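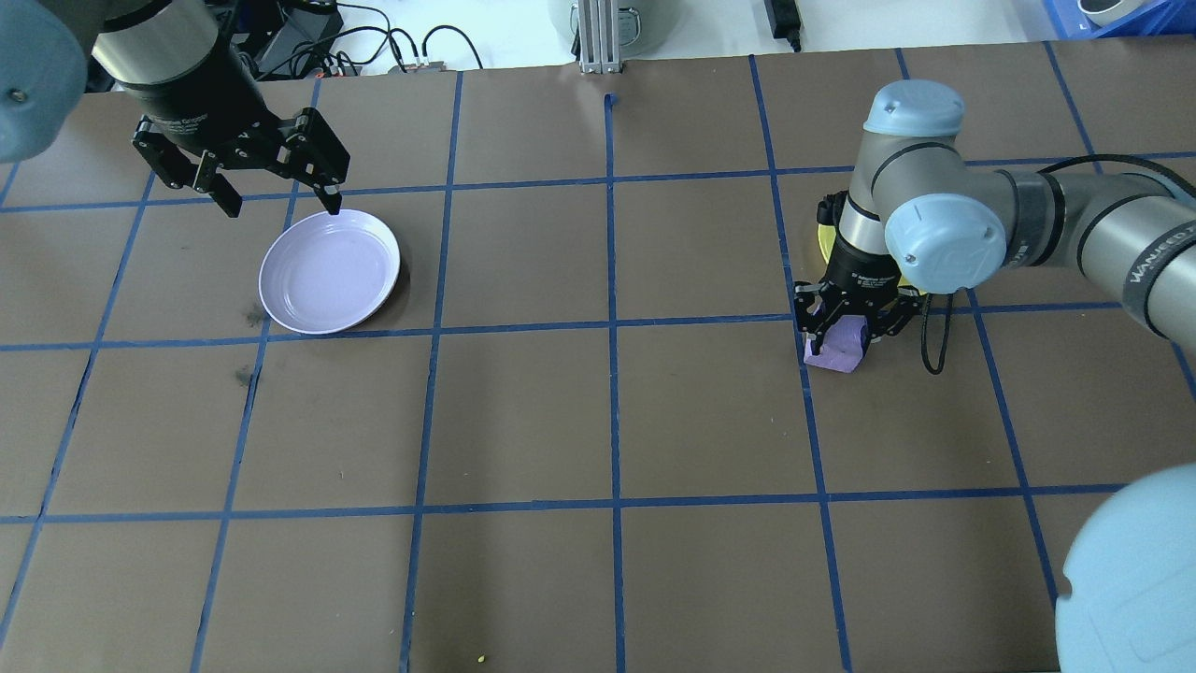 Skikham Resident Forum
Board: Ward Boundaries, Services and Public Notices
Topic: Proposed transfer of the Cenden streets from District 4 to District 3
9 replies

ForumDesk_Skikham
Posted Aug 17, 2025

This topic is opened for public discussion of the proposal to move the Cenden streets, comprising 468 households, from District 4 to District 3. The written comment period runs until the end of October. Remarks made on this board are not part of the official record. Residents who wish their views to be considered by the council must send them in writing to the Clerk's office or leave them in the box at the Hasedton Road branch library.

Participants are asked to keep to the subject and to refrain from comment on individual members of staff.

northbank_resident

I wish to state my objection at the outset. Cenden has been part of District 4 since the district was drawn. Our school route, our snow route and our polling place are all arranged on that basis. The notice mailed to households gives one paragraph to the reasons for the change and two pages to the procedure. I would ask the city to publish the full reasoning before the comment period goes any further.

elmcourt_hoa_secretary

The Elm Court association discussed the matter at its regular meeting and takes the opposite view. District 4 now covers everything from the river to the Cárdenas industrial park. Our members have found that residential concerns receive little time at district meetings, where the agenda is largely taken up by truck access and loading permits. District 3 is residential for the most part. We believe Cenden would be better heard there.

The association has submitted a letter to this effect. Copies are available on request.

northbank_resident

With respect, the Elm Court association represents 25 homes. It does not speak for Cenden as a whole, and I would ask that its letter not be presented as though it did.

elmcourt_hoa_secretary

The letter states our membership on its first line. No wider claim was made.

ledger_and_map

I have read the background memorandum, which is available at the Clerk's counter although it has not been placed online. For the benefit of those who cannot visit during office hours, the main points are as follows.

The target for each district is equal population within a permitted margin. District 4 is over the margin. District 3 is under it. Moving Cenden brings both within the limit. A second option, moving the blocks south of Hasedton Road, was studied and set aside. The memorandum says this would have split a voting precinct.

The memorandum does not address snow routes. Those are set by Public Works and do not follow district lines. 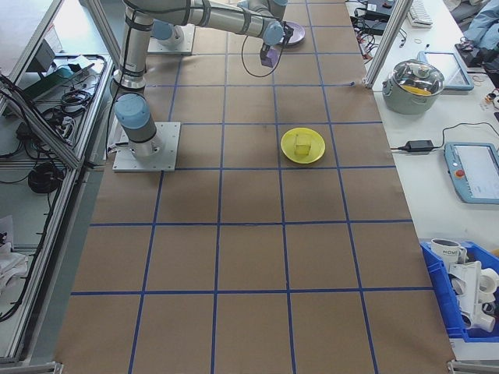
Yellow plate and small translucent cube on the paper grid.

hasedton_rd_south

The previous poster's summary is fair, but one item requires correction. The precinct south of Hasedton Road was already split, two years ago, when the polling place was moved out of the fire station. I live on the line. My neighbor across the street votes in a different building. If a split precinct is the reason for setting the second option aside, then the reason no longer stands.

ledger_and_map

I accept that the polling places differ. A precinct and a polling place are separate matters, however, and one precinct may be assigned to two buildings. The memorandum refers to the precinct. I would suggest putting the question to the Clerk in writing so that the answer is on record.

hasedton_rd_south

I have done so. I remain of the opinion that the second option was dismissed too quickly. It would affect fewer than 400 households and would leave Cenden whole and where it is.
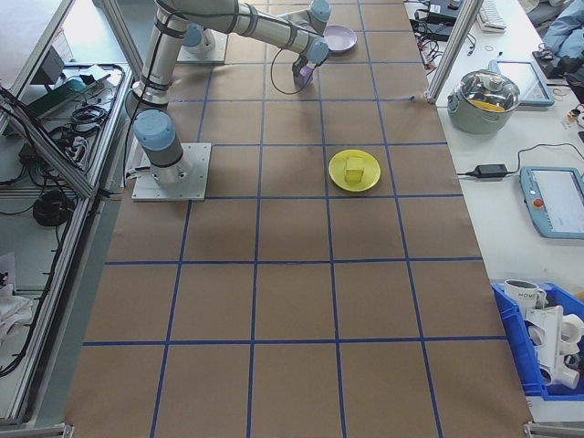
There is also the question of cost. The notice states that new ward signs, revised maps and a second mailing will be paid for from the general fund, with a ceiling of 2000 dollars for the signs alone. The second option would require no new signs, as the existing ones stand on the north side of the road and would continue to be correct. I do not say that this should decide the matter, but it ought to have been set out beside the other figures.

quarry_lane_tenant

May I raise a point on behalf of renters. The notice was addressed to property owners. Those of us in the apartment buildings on Quarry Lane did not receive it, and I learned of the proposal from this board. If households are to be counted in the transfer, they should be notified of it. I have no firm view on which district is preferable. My present representative has answered my letters promptly and I would be sorry to lose that, but I recognize that lines cannot be drawn on that basis.

Could someone also confirm whether the farmers market permit is affected? The market lot is on the Cenden side of the creek.

ForumDesk_Skikham

In reply to the questions above:

Mailing list. The concern about tenants has been forwarded to the Clerk's office. Tenants may obtain a copy of the notice at the counter or at either library branch.

Market permit. Permits are issued by the city and remain valid regardless of district. No new application is needed.

Memorandum. We have asked that the document be posted online. A link will be added to this topic when one is available.

Sign costs. The question of comparative cost should be sent as a written comment if a formal answer is wanted.

northbank_resident

I thank the desk for the reply concerning the memorandum. My objection stands until I have read it. I would also ask that at least one public hearing be held within Cenden itself. The hearing listed in the notice is to take place at City Hall, and the last bus back to Cenden leaves before it is scheduled to close.

elmcourt_hoa_secretary

On the matter of the hearing, the association is in full agreement with the previous poster. Our meeting room is available to the city at no charge, and we will write to the Clerk to offer it.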